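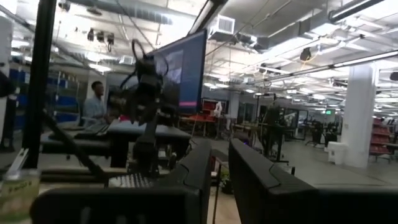
# Six weeks with the Skiletti two-finger gripper kit

I should say up front that I bought this kit with my own money, that I had wanted one for most of a year before I did, and that I am a furniture person by trade who came to robot arms sideways. So if you are after torque curves you will be happier elsewhere, but if you want to know what it's like to put one of these together at a shared bench in the evenings, pull up a chair.

I built mine at the Tolterville shop, which has the space and the good lighting and (more to the point) people who have done this before me. The arm was already there and working. It's a Yeon, the older one with the round flange, and my job was to get the new fingers, the wrist camera and all the wiring onto it without making anything worse.

## What you get

The kit comes in one flat carton with 62 screws in a single bag. One bag! They are in four lengths and two of those lengths are close enough that I sorted them with a caliper on the kitchen table before I ever took them to the shop. I'd pay extra for labeled bags, and I told Skiletti so on the little card they include.

Everything else in the carton is lovely. The finger shells are cleanly molded, the bearings were already pressed in, and the motor housing went together with a nice firm click. There's a printed booklet too, a real one on paper, and whoever drew the exploded views deserves a raise. The only page I fought with was the one for the camera bracket, where the drawing shows the older bracket and the text describes the new one.

## Putting it together

The box says an afternoon. I took four evenings, and I don't regret any of them. Two went to the fingers, one to the bracket, and the last one was cables from start to finish.

About those cables. The ones in the kit are stiff, and they're cut on the generous side, so you end up with loops wherever you don't tie them down. My first try tugged at the connector every time the wrist turned past the halfway mark. Bit-na Yeom, who was gluing up a speaker cabinet at the next bench, came over and had me undo the lot and route it with the wrist already turned as far as it would go. I had been doing it with the arm parked. If you take one thing from this review, take that.

A few smaller notes for anyone starting out:

- Put the fingertip pads on before you close the shells. The booklet has it the other way, and it can be done, but your thumbs will hate you.
- The 10 mm spacers go on the flange side.
- Don't use thread locker on the bracket until you're happy with the camera angle. I moved mine three times.
- The driver in the kit is fine for the shells and too short for the flange.

## Using it

Once it was running I started the way everybody at the shop starts, by picking up foam blocks and putting them down again, and I must have grinned for an hour. The fingers close smoothly and more quietly than I expected. Soft things are where it shines – sponges, cloth, a roll of tape. Thin flat things are still a struggle, and I have chased one steel ruler around a bench for longer than I'd like to say.

The counter in the software tells me it has done 3,564 open-and-close cycles now. There's a little play in the left finger that wasn't there in the first week, so I snugged up the pivot and it has behaved since. The pads are showing wear along the inner edge. Replacement pads come from Prirnetti, who make them for a few of these kits, and they fit well once you trim the corners.

My one real complaint is the calibration. It wants to run at every startup, it takes a couple of minutes, and if anything is between the fingers it stops and makes you begin again. Nantana Kaewmanee wrote a short script that lets you skip it when the arm was shut down properly, and she's been kind enough to leave a copy on the shop drive. It ought to be a checkbox.

## Is it worth it?

I paid nearly $800 with shipping, and that's a lot for a hobby. There are cheaper grippers, and I tried one that belonged to the shop before I ordered this. It worked, but the fingers flexed sideways under anything heavier than a mug, and I could never get the same grip twice running. With the Skiletti I can, and for the sanding jig I'm working up to, that matters more to me than speed.

So I'm pleased with it, screws and all. If you've never wired anything, build it somewhere with a neighbor who has. I'm going to fit the longer fingers in March, when they're supposed to be back in stock, and I'll add a note about those once I've had them on for a while.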